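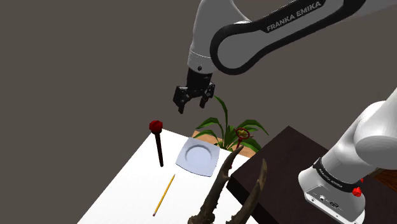
Retno Yusof writes that the Dalbridge portable goal stayed square through a full season of under-12 training, and that the net clips were the only part her club had to replace.

Dalbridge Portable Soccer Goal, Training Series

The Dalbridge is a freestanding goal for small-sided matches and shooting drills. Uprights and crossbar are aluminum tube, 60 mm in diameter, with a white powder coat. The rear ground bar is steel and carries most of the weight. Corner joints lock with a spring button and need no tools.

Item number: 1326
Tube diameter: 60 mm
Total weight: 40 kg
Net: knotless polyethylene, white
Net clips: plastic, push-fit, spares included

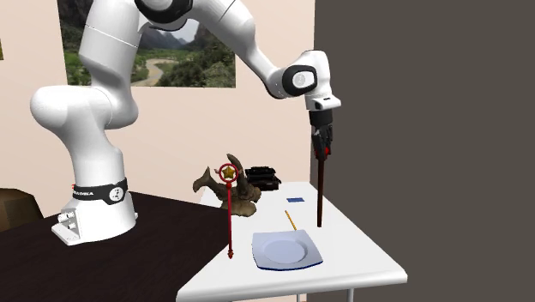 The goal must be anchored whenever it is standing, including between drills. Use the ground stakes on grass and the Lerkov sandbags on artificial turf. Sandbags are sold separately. Do not hang from the crossbar or move the goal with the net weighted down by water or leaves.

To fold, release both rear buttons, swing the side bars inward and lay the frame flat. Two adults are needed to carry it.
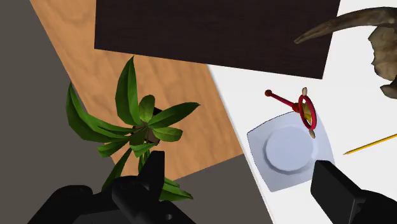
Fikri Wuisan asks whether the older Skastivar net fits this frame. It does, but the Skastivar net uses hooks, so the push-fit clips must be removed first.

Replacement clips ship in bags of 7. Orders placed in May may take longer to leave the warehouse.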